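Letting the Prikwood flat: your questions

I get the same emails every week, so I've put my answers in one place. If yours isn't here, just write to me!

How do I get there from the station?
Take the 17 bus from outside the chip shop and get off at Troncoso Road. It's a five minute walk after that, uphill I'm afraid (bring a bag with wheels if you've got one). Driving is fine too, and you can park on the street after six.

Can I bring my dog?
Yes please! One dog, any size. I ask for £17 extra per stay, which goes on the hoovering.

Is there a bath?
There is, a proper long one. The tank holds 258 litres, so two people can have a deep soak one after the other, but leave it an hour before the third. The taps and bits are all in the old dark bronze style, so please stick to a soft cloth and leave the scouring cream in the cupboard. I learned that the hard way with the last set.
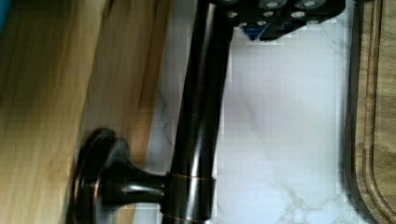 What about wifi?
It's decent in the front room and hopeless in the back bedroom. The code is on the fridge. Phone signal is best by the window, or halfway down the garden if it's dry.

Do you do Christmas?
December goes early, usually to people who came the year before. A full week then is £587, and I leave a small tree up for you to decorate, or ignore.

What if I need to cancel?
Tell me 17 days ahead and you get the lot back. After that I keep the deposit unless I can fill the dates, and I do try.

Prices checked 9/4/26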